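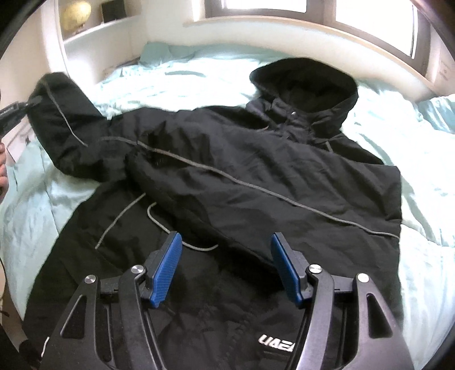
Okay friends, the Pratdale creek cleanup has its theme for this year and I've been dying to share it. We're going with "Start Upstream," which Oľga Brabec suggested way back in November and which I liked the second I heard it.

The idea is that we spend so much energy down at the mill bridge, where everything washes up, and hardly any on the little feeder ditches behind Closta where a lot of it gets in. So this time we begin at the top and work down!

We'll have 6 stretches instead of the 3 we did last time. The new ones are the two Closta ditches and the piece along the old rail bed (bring real boots for that one, the bank is steep and the blackberries are mean).

A few of you asked about the final number from last year. It was 3062 pounds, and yes, that includes the water heater. I still think about the four people who got that thing up the hill, and I hope your backs are doing better.

The folks over in Cundthorpe are running their own cleanup the same morning, on their side of the county line. I've wanted this for years! It's one creek, and the herons don't care whose map they're standing on.

Zelenák Nursery is giving us 500 willow cuttings for the bare bank below the footbridge. They go in after lunch, so if picking up trash isn't your thing, or your knees would like a word, come for the planting part and a sandwich.

Kids are welcome with a grownup. Gloves and bags are on us, but if you have a pair of gloves you love, wear those, ours run big. I'd also take the loan of a wheelbarrow or two if anybody has one sitting in the garage.

Sign-up sheets are at the library desk and the feed store. Put down which stretch you'd like and I'll do my best, though I may have to move some of you around because everybody always picks the bridge (I know, it's closest to the donuts).

Oľga is drawing the poster again and she's looking for ideas. So far we have a trout, a boot, and a trout in a boot. Tell me your favorite and I'll pass it along to her tonight.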